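プラーンポートの印刷工房、居間を刷った背景パネルの貸し出しを開始

2018年8月19日

プラーンポートの印刷工房ロウボサムは、室内の風景を大判で印刷した背景パネル「プレリック」の貸し出しを始めた。これまでは注文を受けて制作し、買い取ってもらう形だけで扱っていた。絵柄は居間、台所、寝室、玄関など17種類あり、同工房の店頭で見本帳を見て選ぶことができる。

背景パネルは、印刷した面を壁際に立てて使う。家具や小物を撮影するとき、または芝居の稽古や催し物の会場で部屋らしい場所が必要なときに、実物の家具を運び込まずに済む。幅は標準のもので180センチ。二枚を横につなげることもできるが、つなぐ場合は同じ絵柄の続き用を選ぶ必要がある。違う絵柄どうしを並べると、床の線と窓の高さが合わない。

貸し出しの中心になるのは居間の絵柄である。白、クリーム色、灰色を基調にした淡い色合いで、灰色の布張りのソファが大きく入り、暖房用のラジエーターも描かれている。ソファは背もたれが高く、ふっくらとした座面のクッションが付いている。店では単に「灰色の居間」と呼ばれている。

工房を営むベヴァリー・ロウボサムによると、この絵柄は2月に刷り直した。以前の版はもっと色が濃く、ソファも茶色だったという。手前に置いた品物より後ろの部屋のほうが目立つという声が客から続き、全体の色を落とすことにした。茶色のソファの版は在庫が一枚残っているが、貸し出しには出していない。

「前の版が好きだという方もいます。舞台で使うなら、あれくらい濃いほうが客席から見えますから。ただ、品物を撮る方には今の版を勧めています」とロウボサムは話す。

刷り直しで時間がかかったのは色の調整だった。白に近い壁とクリーム色の部分の差がほとんど出ず、試し刷りでは壁全体がのっぺりと見えた。差をつけようとすると今度は壁が黄ばんで見え、何度も濃度を変えて刷ったという。灰色も同じで、店内の照明の下では落ち着いて見えたものが、窓際に持っていくと青みがかった。最終的な色は、窓際と店の奥の両方に試し刷りを掛けて見比べ、決めている。

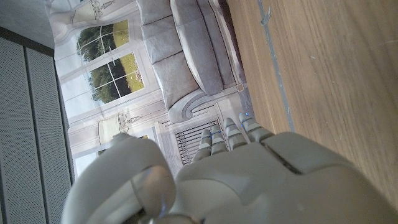
フィリス・ヒュームは、居間の絵柄ならソファよりもラジエーターがあるのがよいと言う。ソファだけでは家具店の売り場のように見えるが、ラジエーターが一つあるだけで人の住んでいる家に見える、というのがその理由である。ただし、ラジエーターの前に背の高い物を置くとせっかくの部分が隠れてしまうので、置く物の位置は先に決めてからパネルを立てたほうがよいとも話していた。

絵柄の中に何を入れ、何を入れないかは、工房の中でも意見が分かれる。ロウボサムは当初、居間の壁に時計を入れる案を考えていたが、時刻がいつも同じでは使いにくいと判断して外した。テレビも入れていない。機種の形がすぐに古くなるためだという。カレンダー、新聞、表紙の文字が読める本も避けている。反対に、クッション、カーテン、ラグのような布の物は、季節を選ばず使えるとして多くの絵柄に入っている。

印刷の原画は、工房の印刷担当ロイ・ウェインライトがまとめている。実際の部屋を撮った写真をそのまま引き伸ばすことはせず、家具ごとに別々に用意した絵を組み合わせ、床と壁の線をそろえてから刷る。ウェインライトによれば、難しいのは家具の大きさだという。

「紙の上でちょうどよく見えるソファも、実物大に近づけて立てると小さすぎたり、逆に壁を全部ふさいだりします。画面で見ているだけでは分からないので、一度は粗く刷って壁に留め、離れたところから見ます」

灰色の居間では、ソファを当初の案よりも大きくした。前に品物を置くと下の部分が隠れるため、小さく描くと背もたれしか残らないからである。高い背もたれの形を選んだのも、前に何かを置いた状態でソファだと分かるようにするためだった。

印刷面はつやを抑えてある。つやのある面は色がはっきり出る一方で、照明が当たると白く光り、絵の一部が読み取れなくなる。工房では以前つやのある版も作っていたが、返品が重なったため、七年前にやめた。現在のものは光りにくい代わりに、指の跡や擦れが目立つ。貸し出し品の返却時には、立てた状態で表面を確認し、跡があれば乾いた柔らかい布で払う。水拭きはしない。

サグデン家では、引っ越しの前に不要になった家具や食器を売るため、灰色の居間を借りた。マーヴィン・サグデンは、最初は台所の壁を背にして品物を撮っていたが、タイルの模様と食器の柄が重なって見づらかったという。パネルを立ててからは、皿も電気スタンドも同じ場所で撮れるようになった。食器は思ったほど部屋の絵と合わず、途中からは無地の布を掛けて撮ったものもある。

デニーズ・サグデンは、品物の大きさが伝わりにくくなることを挙げた。後ろにソファが見えるので、見る人はそれを目安にする。ところが手前に置いた物は実際より大きく見え、小さな鉢が植木鉢ほどの大きさだと思われて問い合わせが来た。以後は品物の寸法を必ず書くようにしたという。

「ソファも売るのかと聞かれたこともありました。印刷だと書き足しました」

同じような問い合わせはほかの客にもあり、工房では貸し出しの際に、背景は印刷である旨を品物の説明に添えるよう勧めている。

貸し出しの期間は一泊から選べる。料金は絵柄によらず同じで、二枚をつなげる場合は二枚分になる。引き渡しの前に、店で立て方の説明を受ける必要がある。受け取りから立てるまでの作業は、慣れない人でも2時間あれば終わる。大きいのは運搬のほうで、標準の幅のパネルは小型の乗用車には入らないことがある。巻いた状態で渡せる薄手の版も用意しているが、広げてすぐは端が浮くため、使う前の晩から平らに広げておかなければならない。

薄手の版を立てるときは、裏に板か枠が要る。工房が貸し出す枠を使うか、手持ちの板に上の端だけを留めて垂らす。四隅すべてを強く留めると、部屋の温度が変わったときに中央が波打つ。波が出るとソファの背の線が曲がって見え、部屋の絵であることがすぐに分かってしまう。ロウボサムは、上の端を留めたあと、下の端には細い棒を通して重りにする方法を案内している。

床に当たる部分の扱いについても問い合わせが多い。居間の絵柄は壁と床の境目まで印刷してあるが、その手前は借りた人の部屋の床や机がそのまま見える。絵の床と実際の床の色が大きく違うと、境目に線が出る。工房では、色の近い敷物を手前に敷くか、境目の前に低い物を置いて隠すことを勧めている。机の上で小さな品物を撮る場合は、パネルの下の端を机の奥に落とし込むと境目が見えなくなる。

光の向きも仕上がりを左右する。灰色の居間は正面からの柔らかい光を想定して影を付けてあるため、横から強い光を当てると、手前の品物の影だけがはっきり出て、後ろのソファの影と合わない。ウェインライトは、窓の光を使うなら薄いカーテン越しにし、パネルに直射日光を当てないよう求めている。日に当て続けた場合、最初に色が変わるのはクリーム色の部分だという。

破れや深い折れ目が付いた場合は、修理ではなく刷り直しになり、借りた人が費用を負担する。小さな擦れは負担の対象にならない。過去に買い取ったパネルを持ち込んで、貸し出し用のものと交換することはできない。

絵柄の追加も予定されている。要望が多いのは食堂と子ども部屋で、食堂は原画の段階まで進んでいる。椅子を描き込むと手前に本物の椅子を置いたときに数が合わなくなるため、壁と食器棚だけにする案と、テーブルの端を少し入れる案が残っている。子ども部屋については、壁の色をどうするかで止まっている。灰色の居間と並べて使いたいという要望があり、同じ淡い色合いにそろえる方向で検討しているが、それでは子ども部屋に見えないという意見も工房の中にある。

布に印刷した版を求める声もあるが、こちらは見送られた。ヴァレルという布地で試し刷りをしたところ、ソファの縫い目のような細い線がにじみ、離れて見てもぼやけた印象になったためである。折り畳んで運べる点は便利で、線の少ない寝室の絵柄なら使えるかもしれないとウェインライトは話している。

見本帳は店頭で閲覧でき、灰色の居間については実物を立てた状態で確認できる。色の見え方を確かめたい人には、窓際への移動にも応じる。撮影に使う品物を持参し、パネルの前に置いてみることも可能で、その場合は事前に工房へ連絡が必要となる。貸し出しの予約は店頭と電話で受け付けている。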